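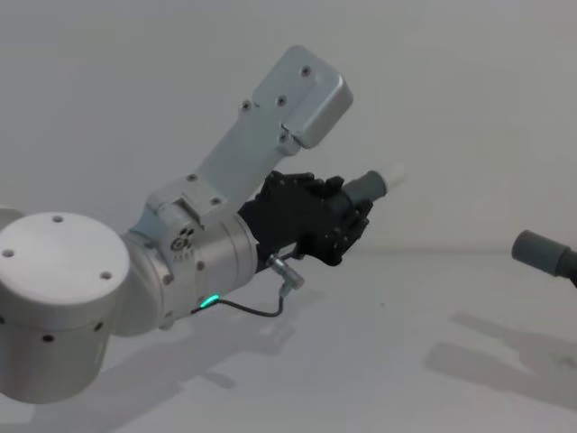

Does the price of a second arm double the cost of a cell?
It adds less than that to the purchase order and more than that to the first year of running costs. The table, the enclosure and the safety work are paid for once. Spares, cabling, calibration hours and floor power are paid for per arm, and the software tier usually changes when the arm count goes from one to two.

Two-arm cells: notes for the next equipment round

Requests for the next round close in March. Raghavendra Amin has asked that every request for a two-arm cell be split into the same lines, so that they can be compared without a phone call to each lab. The split below follows the one used for the Hirach bench.

Arms and controllers. Quote these as a pair from one supplier. Mixed pairs were priced last year and dropped when the second controller needed its own license and its own training. State the reach, the payload at the wrist and the lead time. Bruvanero quotes lead time from receipt of deposit, Stumar from receipt of a signed order, so the two numbers can't be set side by side until one is adjusted.

End of arm. This is where requests run short. A gripper is listed and the rest is left out: adapter plate, sensor bracket, connector, cable and a spare cable. On the Hirach bench the small parts came to $1,348 for the pair, before shipping. They were not in the original request and had to be taken from the travel line.

A sensor mounted on a raised bracket above the wrist changes the working envelope. Check clearance with the bracket drawn in. With two arms facing each other across a table, the brackets can set the minimum working distance before the fingers do. 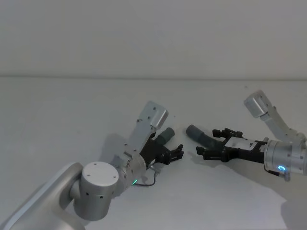
Table and surroundings

A plain, light, matte top is enough for most handling work. Budget for stiffness and for a flat mounting surface under each base. A top that moves when one arm stops hard will show up as position error in the other, and the fault is then looked for in the wrong place.

Leave 60 cm clear on the side used for access. The Hirach bench was first laid out with less and the controllers had to be moved, at the cost of two working days and one re-inspection.

Lighting goes on its own line. Arms cast soft shadows on a white table, and they move with the arms. If vision is part of the work, ask for diffuse lighting at the start. Ceiling fixtures alone have not been adequate in the rooms surveyed.

Calibration and staff time

Zhenhua Yin kept a log of hours on the bench from delivery to first accepted run. Her recommendation is to enter calibration as a staff cost with a named person against it. Pair calibration, meaning each arm to the table and then one arm to the other, has to be repeated after any change to a bracket or base. Plan for 3 repeats in the first year.

Service

D'Souza offers a service plan at $516 per arm per year covering inspection and firmware. Travel and parts are extra. The plan is worth pricing if the cell will run on a fixed schedule. For occasional use, a stocked gripper and two cables cost less over the same period.

What to send

One page per cell, the line split above, and supplier quotes dated January 2018 or later. Older quotes will be returned. Requests without an end-of-arm line will also be returned. Questions on the split go to Raghavendra, questions on calibration hours to Zhenhua.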